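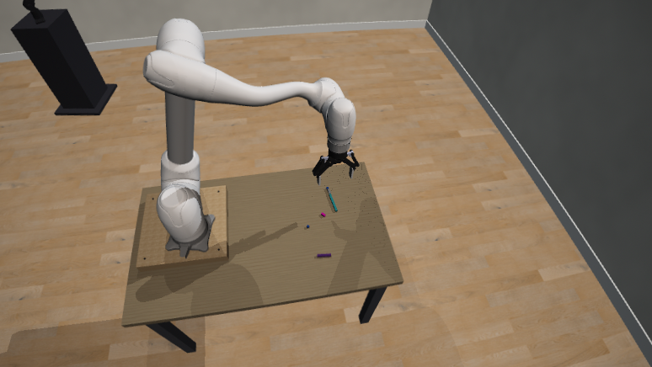
CHAPTER 5
Mounting the Arm in a Shared Workshop

An arm is only as steady as the surface that holds it. In this chapter, students plan a bench for the Lillon project, first in simulation and then in the workshop. The simulated layout places the arm on a square mounting plate near one end of a wooden table, which leaves an open work area within reach of the gripper. Small parts lie in that area, spaced apart.

The chapter has 2 parts. Part A covers the choice of table, the position of the plate, and the drilling of screw holes near its corners. Part B covers reach, clearance, and the first test moves, which are to be run at low speed.

Students who share a bench with other members should read the house rules on page 212 before any drilling begins. The method follows the course notes of Lleucu Eynon.

Key terms: base flange, link, wrist joint, parallel gripper, work area

Before you begin: Complete the exercises on power and wiring in Chapter 4.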